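Pirnside Audio is pleased to confirm that its unabridged recording of The Shek Lantern, the Grulside ghost story by Åsmund Westerberg, will be released in January. Readers of this blog have followed the project since the first casting notes were posted, and I am grateful for the correspondence received.

The narrator is Menaka Paul, whose reading of the opening chapter was sent to 400 subscribers in advance. The recording runs to 8 hours and retains the two letters omitted from the paperback edition.
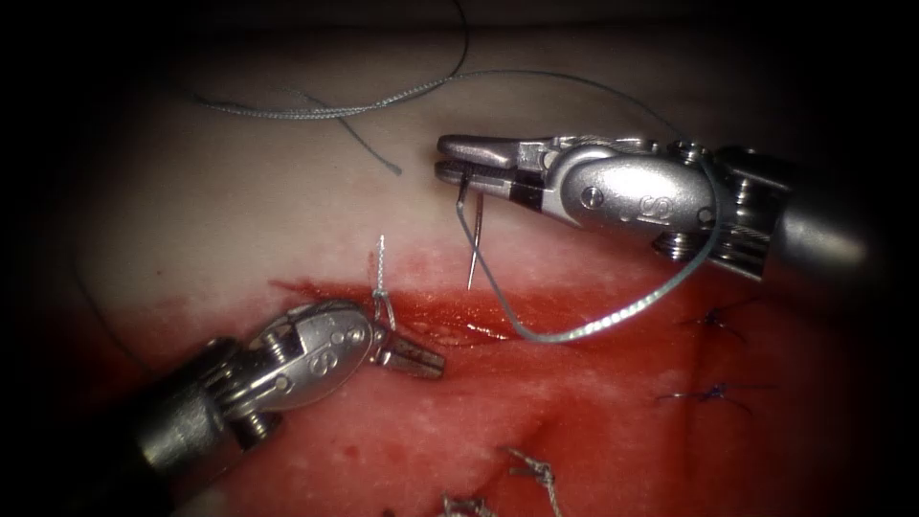 A curved suture needle held in the jaws of a needle driver.

Mr. Westerberg has written a new afterword of 2,000 words on the origins of the drowned parish at Grulside. It will be read by the author and placed after the final chapter.

A boxed edition on disc, limited to 500 copies, will be sold through Trurisport. Each box contains a folded map of the parish and a printed cast list. Orders placed before release will be shipped first. Questions concerning damaged discs should be addressed to the Trurisport order desk, as I am unable to arrange replacements through this page.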